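Derklow旧衣修补站二月起延长开放时间

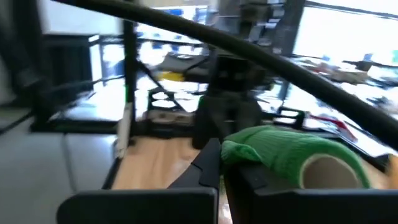
Inevgate城区的旧衣修补站Derklow宣布，从二月起把晚间开放时间延长到九点，并新增针织品修补课程。修补站去年共收到875件送修衣物，其中毛衣和针织开衫占了大半，最常见的问题是袖口脱线、肘部磨薄。负责课程的Padmavathi Kartha说，针织袖子不好补，平铺在桌上时前后两层容易缝到一起，罗纹一拉又会变形。她教的办法是在袖子里衬一个硬芯，像图中这只绿色针织袖套在纸筒上那样，把织物撑开以后再找断线的位置。纸筒用完的厨房纸卷芯就可以，袖子较宽的，可以换成粗一些的邮寄筒。

新课程每期16人，每次上课2小时，内容包括挑线、接线、织补小洞和重新收袖口。学员需自带一件要修的衣服，针和常用颜色的毛线由修补站提供。特殊颜色的线要自己准备，Kartha建议先拆一小段衣服内侧的余线，带到店里比对。羊绒和马海毛衣物暂不在课上处理，可以留在前台，另行约时间。

延长开放的费用来自Plinport区的一笔社区补助，金额为1000欧元，主要用于晚间照明和添置两台缝纫机。站长Urs Wyss表示，过去下午五点关门，上班的居民很难赶到，不少人只能托邻居代送，取衣时又说不清想怎么补。晚间时段试行到夏天，之后视来访人数决定是否保留。

住在附近的Hidayah Menon上个月送来一件穿了多年的开衫，两只袖口都已散开。她说重买一件并不贵，但同样厚度的很难找到，修好以后又能穿几个冬天。她已报名第一期课程。

修补站仍按原来的办法收费，小洞和脱线由送修人自愿付款，换拉链、改袖长按件计价。送修前请先把衣物洗净晾干，口袋清空。课程报名在前台办理，名额满后可登记候补。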